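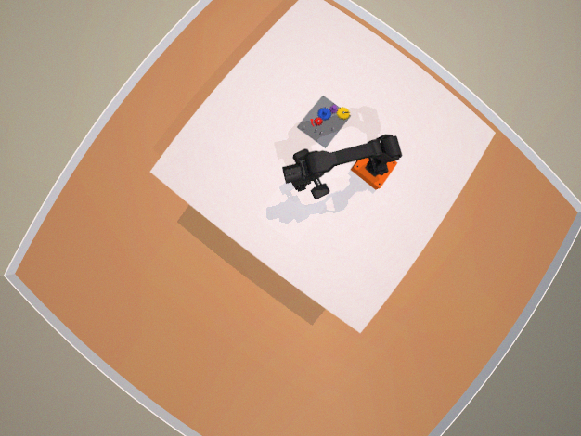 White square mat on an orange-tan platform. Computer rendering.

Newsroom > Press Releases > Product Support

2022-07-15
By Loretta Delacroix, Press Office

Omia Opens Its Library of User Manuals to All Readers

Omia, the publisher of user manuals and help pages for home and office products, has opened its full online library to the public. Until now the library was reserved for customers with a paid account. From today any reader can search it, read the manuals on the screen and save a copy, without registration.

The library contains about 4,000 manuals in English. Many of them belong to products which are no longer sold, and for which the original paper booklet is difficult to find. Readers can search by the name of the product, by the model number or by a word inside the text. The last possibility is new. It was requested many times in the discussion threads of the Omia website, where people often remember one phrase from the manual but not the number on the cover.

"When a person comes to us, usually something at home has stopped working and they have already searched in every drawer," said Ademir Xavier, head of the library at Omia. "We want that they find the right page quickly. In the past we asked them first for a password, and many of them left. I understand them very well."

The work on the open library started in March. The editors at Omia checked the older files one by one and replaced pages that were too pale to read. Where a manual existed in several editions, all of them were kept — the year of each edition is now written next to the title. Manuals from the Sukby and Plasto product lines are included from the first day. 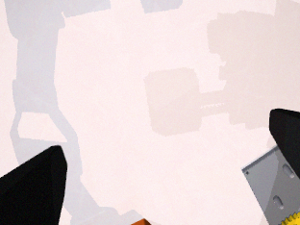

Reader Services

Together with the library, Omia is introducing two services for readers. The first is a request form for missing manuals. The reader sends the name of the product and the model number, and receives an answer by e-mail when the manual is found or when the search is closed. The second is a print service, made with the printing house Malhotra, which will supply bound copies of selected manuals. In the beginning 1,000 titles can be ordered in this way, in normal or large type.

Discussion threads stay in their present place and can be read by everybody. To write a new message, an account is still necessary, but it is free of charge. Customers who have a paid account at this moment will receive the unused part of the fee back to the same card. They do not need to write to the support team for this.

Questions from the press can be sent to Loretta Delacroix through the contact form in the Omia newsroom. Requests for single manuals should go to the library desk, as the press office cannot answer them.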